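Section 3. Setting up the Gremley home energy monitor

Read this before you trust any number on the display. The Gremley measures current through a clamp and works out the rest. Out of the box, its guesses flatter your solar panels. The steps in this section bring the readings closer to what your utility meter says, and that meter is still the one you get billed on.

Section last changed Dec 10, 2023 by Mwajuma Kioko.

CAUTION: The clamps go around live conductors inside your main panel. The main breaker does not cut power to the wires on the utility side of it. If you aren't qualified to work in there, hire an electrician for steps 1 through 3 and pick up again at step 4.

Before you start

Find your most recent utility bill and the manual for your inverter. Write down the inverter's rated output. Ignore the figure on the installer's sales quote, which is usually the panel rating under perfect sun and has little to do with what reaches your house.

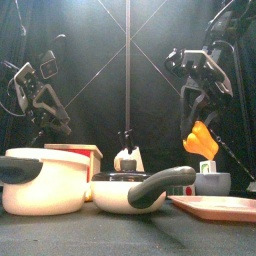 Fitting the clamps

1. Switch off the main breaker and the solar disconnect. Test before you touch anything.

2. Close one grid clamp around each of the two incoming hot wires. The arrow on each clamp points toward the house. A backward clamp shows imports as exports, and you will look like a power plant at midnight.

3. Close the solar clamp around one hot wire from the inverter, arrow pointing toward the panel. Press until the jaws click. A clamp with a gap in its jaws still reports a number, and the number is wrong.

Note: Keep clamp leads at least 8 inches from the antenna. The leads can be extended, but we have seen poor readings on extended leads and don't recommend it, whatever the accessory listing says.

4. Restore power. The status light blinks for up to 3 minutes and then stays on. If it is still blinking after that, go to Section 7.

Calibrating

5. Open the Yap app and choose Add Monitor. Skip the screen asking for your "green goal." It changes nothing in the unit.

6. Wait until after dark. Solar should read zero. A small reading is normal, as inverters draw a little standby power. Anything above 28 watts means a clamp is on the wrong wire or is picking up a neighbor circuit.

7. Turn off everything you reasonably can, then run a plain resistance heater with a rated load of 1000 watts. The grid reading should rise by close to that amount. If it rises by half, you have the wrong voltage setting. Change it under Service > Supply and repeat the test.

8. Write down your utility meter reading and the Gremley total at the same moment. Do it again after a full week and compare. Trust the meter if they disagree.

What the app claims

The home screen shows a figure labeled "Carbon avoided." It multiplies your solar output by one fixed number, whether the grid near you is running on wind or coal that hour. Treat it as decoration. You can hide it under Display > Cards.

The "Payback date" card is worse. It assumes power prices climb every year, that your panels never lose output, and that January is as sunny as the months before it. Américo Abreu has asked Mernomau to take it out of the app. Until that happens, leave it turned off and do the math from your own bills. 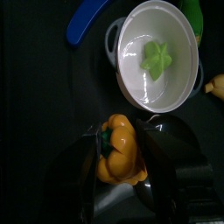 Yellow bell pepper held between two black gripper fingers.

Battery owners

9. If you have a Jillirum battery, fit the fourth clamp on the battery circuit before you turn on Storage mode. Without it, the app estimates charge from the solar and grid readings, and that estimate drifts.

10. Under Storage, set Reserve by hand. The automatic setting follows a weather forecast and may drain the battery ahead of a storm it didn't see coming.

CAUTION: Storage mode does not provide backup power. If your house has no transfer switch, the battery shuts down with the grid, even when the app shows it full.

Go on to Section 4 for export limits and time-of-use rates.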